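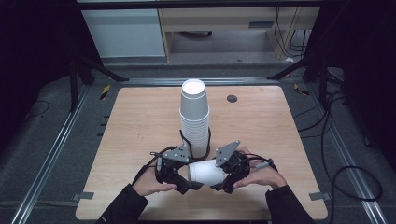 Session 3: What does a hand-held gripper station cost?

Notes by Dušan Zelenák

Last time we got as far as the shopping list, and most of you had spent the lot on grippers! Easily done, they're the fun part. So this week we start from the table and work outwards.

Our pretend budget is 2000 euros for one station, one person working it, two grippers. Put the grippers down at 900 for the pair and leave that line alone for now. What's left has to cover the frame (aluminium rail, crossbar, clips for the board), the stands, the cables, and whatever you want people to pick up.

Cables are where I got it wrong myself, when I priced the Hamance station. I measured straight lines on a drawing and forgot that arms move, so every lead came up short and we paid for the whole set twice. Add slack at both ends, then price something to keep the spare off the floor. Hazard tape too, it's cheap and it always gets left out.

Things to handle: paper cups are lovely for this. A stack costs next to nothing, they nest, and you can bin the squashed ones without filling in a form. I put 50 euros down for consumables and that's generous.

Spares: fingertips wear. Ask the supplier before you order whether they sell them singly (Pirneo and Šimek quote this very differently, see the two price sheets).

For next time, please bring
- your own budget on one page, with delivery as its own line
- lead times for anything over 50 euros
- one item you'd put off until August, and what you'd use meanwhile

Putora group, you're presenting first.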